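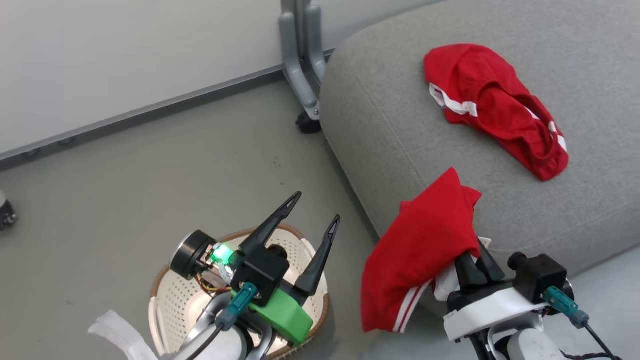
4. Dispatch delays in the unmanned patrol fleet

The previous section dealt with losses in flight. The present one deals with the aircraft that never left the ground on time. Delays before launch receive little attention in the literature on unmanned patrol aircraft, partly because they are recorded in station logs and partly because each one looks minor when read alone. Taken over a full season, they decide how much of a coastline is watched.

4.1 Data

The records come from the two stations that operate the Tomeck, a piston-engined fixed-wing aircraft launched by catapult and recovered on a short strip. Limham is the larger station and lies on low ground close to the water. Ullar is inland, higher and colder, and its crews share a hangar with the crewed search aircraft. Between them the two stations planned 946 sorties during the study period, and the sorties flown add up to 2222 flight hours.

A sortie was counted as delayed when the aircraft had not left the catapult by the end of its assigned launch window. Sorties called off by higher command before fueling were left out, as were training launches that had no window. Crews enter the reason for a delay in free text. The entries were read and sorted by Mohandas Salian, who had worked with both log formats and could resolve most of the station abbreviations. Where an entry gave more than one reason, the one mentioned first was used unless the text made clear that a later one was decisive. An entry reading "wind, then fuel leak, swapped a/c", for example, was sorted under fuel system.

The Ullar log changed format in April. Before the change, the launch time was entered by the crew chief after the fact; afterward it was taken from the catapult controller. Times from the two periods differ slightly for the same kind of launch, with the older entries tending to fall on round values. We did not correct for this. A delay that was short enough to be hidden by rounding would in any case not have affected the patrol.

4.2 Weather and the launch window

Crosswind on the catapult axis was the most common reason at Limham. The catapult there is mounted on a fixed base that lines up with the old runway, and the sea breeze builds up across it from late morning. Crews know this and ask for early windows, but the windows are set by the coverage plan, which is drawn up elsewhere and gives first priority to shipping traffic. As a result, the afternoon sorties at Limham carry most of the wind delays, and the pattern repeats through the warm months.

Ullar has a trailer-mounted catapult that can be turned. Wind delays there were rare. Cold was the greater problem. The engine has to reach a set oil temperature before launch, and on the coldest mornings the warm-up took up most of the window. Some crews began to warm the oil in the hangar and carry it out. The practice is not in the manual, and the log mentions it only in passing, so we cannot say how often it was done or how much time it saved.

Fog was recorded at both stations but is harder to judge. The Tomeck can be launched in fog, and the limit is on recovery. Whether a crew holds the launch depends on the forecast for the strip several hours later, and two duty officers looking at the same forecast may decide differently.

4.3 Technical delays

Technical faults delayed 34 sorties across the two stations. The largest group concerned the datalink check. Before launch the ground station must hold both the main and the backup link, and the backup link often failed its first check and passed the second with no work done in between. Crews treated this as normal. The maintenance contractor treated it as a set of separate events, each closed with the note "no fault found", and no engineering change was requested during the period. 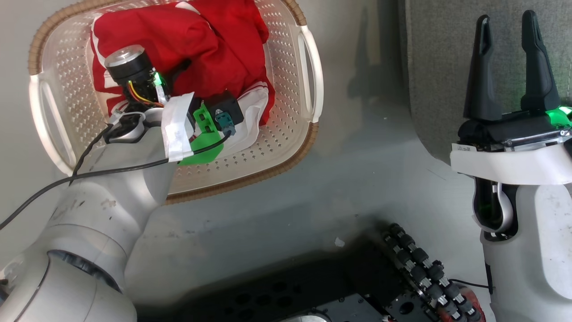
The second group concerned fuel. The tank in the Tomeck is a flexible bladder filled through a port on the upper fuselage, and the seal on that port hardens with age. Leaks were found during fueling, when there was still time to change aircraft if a spare stood ready. At Limham one usually did. At Ullar the spare was often kept without its sensor turret, and fitting the turret took longer than the window allowed.

Figure 3. Robotic arm with its gripper in a red garment, over a white basket with a woven tan rim.

Faults in the sensor turret itself were fewer than expected. Earlier fleet reports had listed the turret as the weak point of the aircraft, but those reports counted removals, and a turret may be removed for cleaning, for calibration or to equip another aircraft. When only launch delays are counted, the turret drops below the datalink and the fuel port. The remaining technical entries are a mix: a cracked propeller tip, a dead ignition battery, a wing pin that could not be found on a Friday evening and was later discovered in the transport case of a different aircraft.

4.4 Effect on coverage

The number of late launches says little about coverage unless the length of each delay is also known. We used the Massawe ratio, the share of planned time on station that was in fact flown, computed for each sortie and then averaged by station. A late launch lowers the ratio only if the aircraft also returns at the planned time. At Limham it usually did return as planned, as the strip closes to unmanned traffic in the evening. At Ullar the crews could extend a sortie into the next window if no other aircraft was due, and they often did so.

For this reason the two stations look different depending on the measure. Ullar had long delays but gave up little patrol time. Limham's delays were mostly short – many of them only just past the window – and yet each one was taken straight off the patrol. Longer evening opening hours at the Limham strip would recover more time than any of the technical changes discussed above, though this depends on an agreement with the civil airfield that shares its airspace.

Spare aircraft also matter. Each station held 3 spares on paper. The logs show that the number ready to fly at the start of a window was usually lower, but readiness was not recorded every day, and we have not tried to fill the gaps. Section 5 takes up crew shift length, where the records are more complete.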